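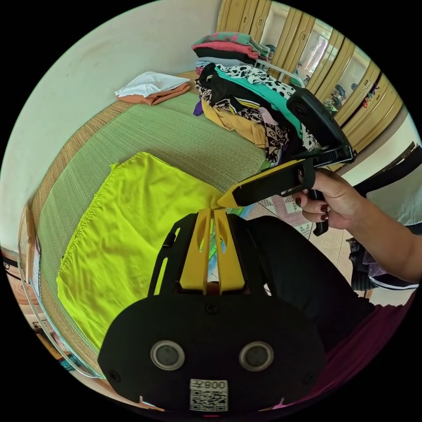
Photo: gripper and lime-green cloth

Jan 4, 2024

Back at it, and a really good first day. Picking up the Mesholm occupancy model where I dropped it before the break.

Reminder for anyone opening this cold: Mesholm is the retirement scheme, 145 flats, all rented, with meals and a bit of care on top for the people who want it. Ackroyd are thinking of lending against it and have asked us how quickly it fills and how full it stays. Alto is our model. Version 3 is the one that was crashing, version 4 is today's.

First job was the crash. I'd convinced myself it was the rent table, and I spent most of the morning in there finding nothing wrong (some very tidy formulas, mind you, past me was having a good week). The fault was in the move-out step. A couple share a flat, one of them moves to a nursing home or dies, and the model was emptying the flat. So every couple counted as a single tenancy that ended with the first departure. Once I saw it I couldn't believe we'd missed it! The flat only comes back to us when the second person goes. Fixed by tracking people and flats separately and letting the flat follow the last person in it.

Ran it again with everything else held still. Occupancy in the later years goes up, as it should, and the lumpy bit in the middle has gone. I had been inventing explanations for that lumpy bit for weeks. Struck through my old note on "second-generation churn" a few pages back, please ignore it.

It does more than lift the line, though. The flats with two bedrooms behave quite differently from the ones with one, and you can see it clearly now that couples are handled properly. Couples mostly take the bigger flats, so those turn over slowly, but when one does come back it takes longer to let again. I love this. It means a scheme with the same headcount and a different mix of flats can have a completely different cash pattern, and the old version could never have shown it.

Next, the fill-up curve. We have been borrowing the curve from Aletti, the scheme we did last year, and scaling it to size. I don't like that any more. Aletti opened with a waiting list and a show flat that had been open for ages. Mesholm has neither as far as I can tell from the papers. Tried three versions:

a) Aletti as it stands, scaled. Fills fast, looks lovely, don't trust it.
b) Aletti with the waiting list taken out, so everyone who reserved before opening is dropped. Slower start, same slope after.
c) A flat monthly rate until full. Crude, but easy to explain to a lender, and closer to (b) than I expected.

Going with (b) as the base and (c) as the thing we show beside it. Keep (a) in the file but not in the summary page, somebody will only fall in love with it.

House sales. Most people coming into a place like Mesholm have a house to sell first, even if they'll be renting, and when the local market slows they sit tight. I put in a simple delay: when sales slow down, reservations slip back by a few months and a share of them drop out altogether. The size of the share is a guess. It's marked yellow in the inputs and it should stay yellow until we've got something better. Moving it around makes a bigger difference in the first two years than moving the rent does, and I double checked because I didn't believe it. So if Ackroyd want to argue about a number, that's the one worth arguing about, and we ought to tell them so up front.

Things that didn't work:

Tried to link the care charge to length of stay. Sensible idea, people need more help as they get older, but the data from Aletti mixes up care we sold them and care that came through the council, and I can't pull them apart. Parked. Left the formula in, switched off, on the care sheet.

Tried to speed up the repeat runs by doing them in blocks. No faster, and it made the results harder to trace, so I put it back. Fine as it is, kettle goes on, kettle boils, run's finished.

Seasonal pattern for move-ins. There's a dip over Christmas in the Aletti records and something like a bump in spring, but one scheme isn't enough to call it a pattern. Left out. Would dearly like a second set of records to try it on, the dip looks so convincing on the chart.

One open worry, writing it down so it doesn't vanish. The papers use "occupied" in two ways. In the monthly returns a flat is occupied when the rent starts. In the sales reports it's occupied when somebody has the keys. There's a gap between the two whenever there's a rent-free period, and I think the lender's summary has the keys version on top of the rent version's cash. If that's right then the early months in their sheet look fuller than the money says they are. Need to ask. It may be a labelling slip and nothing else.

Also the service charge on empty flats. Who pays it? I've assumed the owner does, from the day the building opens. Pretty sure, but the lease draft I have is an old one.

To do before the February call:

- ask Ackroyd which "occupied" they mean
- get the current lease draft, check empty flats
- rerun (b) and (c) with the bedroom mix from the latest plans, the mix in the file is from the planning drawings
- chart of one-bed against two-bed turnover, big and plain, it's the best thing we've got
- put the couples fix into the Aletti file too and see how far off our old answer was (nervous about this one, but very curious)

Version 4 saved in the shared folder. The old one's in the archive, don't run it.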